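Nirnis Push and Pull Football Sled

23 Jul 2020
By Ratbridge Team Sports

Print this page | E-mail this page

Item no. 2837

The Nirnis is a steel training sled for football teams and for players who train on their own. It can be pushed from the high posts, pushed from the low bar, or pulled with a harness. It replaces the older Vastano sled, which we stopped selling in April. Parts for the Vastano are still in stock and are listed near the end of this page.

Most of the schools that buy this sled use it for two jobs. Linemen push it low for short distances with a good amount of weight on it. Receivers, backs and defensive backs pull it light, usually for the first few steps of a sprint. The same sled does both, and changing over means moving two pins and clipping on the strap.

Frame

The base is one welded piece with two runners turned up at both ends, so the sled can be pushed in either direction without being turned around. The posts drop into sockets and are held by pull pins. There are high and low positions for the cross bar. The low position is meant for linemen working on their stance and first step. Younger players generally do better with the high posts until they can keep their backs flat.

The empty sled weighs 80 pounds. Two people should lift it in and out of a truck. With the posts off it lies flat and takes up little space in a shed.

Weight plates

Plates go on a single center horn that fits standard plates with a two-inch hole. The horn is rated for 2000 pounds, well past what any high school program will load. Plates are not included. The screw collar that comes with the sled should be put on every time, even for one plate. Spring collars work loose on rough grass.

Harness and strap

The pull kit has a padded shoulder harness, a waist belt and a strap with a steel clip at each end. The strap attaches to the front eye, and there is a second eye at the back for backward drags. Harness sizes are youth, regular and large. The large fits over shoulder pads and the regular does not. If your team plans to pull in full gear, choose large when you order.

We are often asked whether to buy the belt or the harness. Coaches who work on sprint starts tend to pick the belt. It leaves the arms free and sits closer to the hips. For heavier pulls the harness is more comfortable. Both come in the kit, so there is no need to decide before ordering.

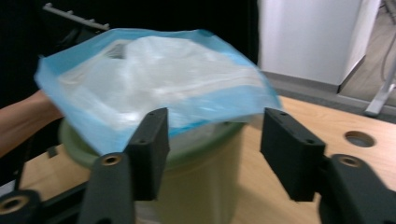
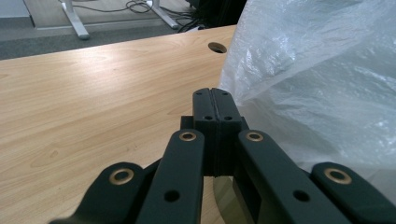
Surfaces

The runners as shipped are bare steel and are fine on natural grass and dirt. On artificial turf you need the slip-on runner covers, sold as a pair. Check with whoever looks after your field before using any sled on turf, covers or no covers, as some turf warranties rule it out. On asphalt the covers wear through fast and we do not replace them under warranty.

The same load feels very different from one surface to the next. A sled that moves easily on damp grass may hardly move on dry turf. Start light on a new surface and add plates from there. If the player is standing upright or taking tiny steps by the third or fourth stride, take some weight off.

Distances

Keep heavy pushes short, 10 to 15 yards, with a full rest between them. Light pulls can go 20 yards. Long pushes are a conditioning drill and should be planned as one, on a separate day from speed work if the schedule allows. The instruction booklet has a preseason plan for linemen and another for skill positions.

Assembly

The sled ships in two cartons. The horn bolts to the base with four bolts, and a wrench is in the small parts bag. Tighten them again after the first practice and then once a month during the season. Check the pins and the strap stitching at the same time. A strap with a cut or a frayed edge should be thrown away.

Care

Wipe off mud before storage. The powder coat on the runners will be gone after a few sessions and light surface rust there does no harm. Rust around the post sockets should be sanded off and painted. The harness can be hand washed and hung up. Do not put it in a dryer.

Parts and extras

Runner covers, pair
Pull strap
Harness, youth, regular or large
Waist belt
Screw collar
Post pins, pair
Worku chest pad for high posts
Vastano replacement pins and collar

The Worku pad slides over both posts and gives players a flat face to hit with their hands or shoulders. It fits the Nirnis and the Vastano. It is made for pushing and driving, and it should not be used as a tackling dummy.

Shipping and returns

Sleds ship by freight to a street address. The driver will bring the cartons to the curb or the loading dock and will not carry them to the field. Please open both cartons before signing and write any damage on the delivery slip. Unused sleds can be returned within 100 days, with the buyer paying freight back. Harnesses and belts that have been worn cannot be returned, but an unworn one can be exchanged for another size at no charge.

The frame is covered for five years of normal school use. Straps, harnesses and covers are covered for one season. Purchase orders from schools and booster clubs are accepted. Please put the item number and the harness size on the order.

Contact Ratbridge Team Sports | Copyright Ratbridge Team Sports. All rights reserved. | Back to top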